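Skustholm Exchange Semester

The Skustholm Exchange Semester is a study abroad program for undergraduate students, operated by Braltier College together with partner colleges in North America and Europe. Students spend one semester at the host institution and receive credit toward the degree at their home college. The program takes its name from the town of Skustholm, where the first group of students was received.

History

The program was proposed by Alistair Halliday, then head of the college's language department, who wished to give students in teaching and nursing a period of study outside their own country. The first agreement was signed with Lamptey College. It covered 3 places in each direction, and students paid their own travel costs.

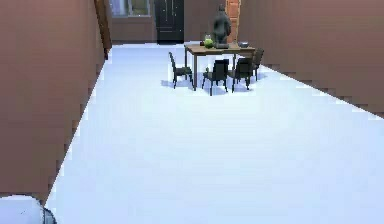

Further agreements followed, and the program was later opened to all departments. It now has 7 partner colleges and admits 20 students each semester.

Admission and funding

Applicants must have completed two semesters at their home college and must submit a transcript, a letter of purpose and proof of language ability. Applications for the spring semester close in July. Tuition is paid to the home college only. A travel grant of up to $3,000 is available from the Treveo Fund, with preference given to students who have not previously studied abroad.
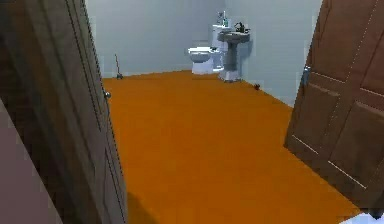

Housing is arranged by the host college and is assigned before arrival. Students may choose between a residence hall and a room in a shared apartment. Housing standards differ among the partners, and the program requires only that each student have a lockable bedroom and access to a kitchen and bathroom. Interiors vary accordingly, and a bathroom with pale blue-gray walls and a bright orange floor is as acceptable under the agreement as a plain white one. Rent is paid monthly to the host college.
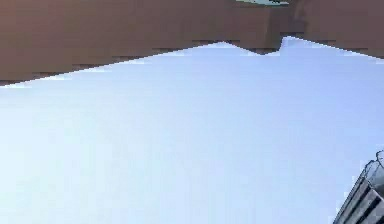 Academic structure

Students enroll in regular courses alongside local students. A short course in the language and customs of the host country is held before classes begin and is required of all participants. Grades are converted by the home college under a table attached to each agreement.

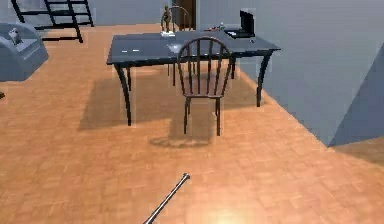
Courses failed abroad may be repeated at the home college, but the semester itself may not be extended. Students in nursing may replace one course with a supervised placement if the host college approves it in advance.

See also

Student exchange program
Credit transfer
International student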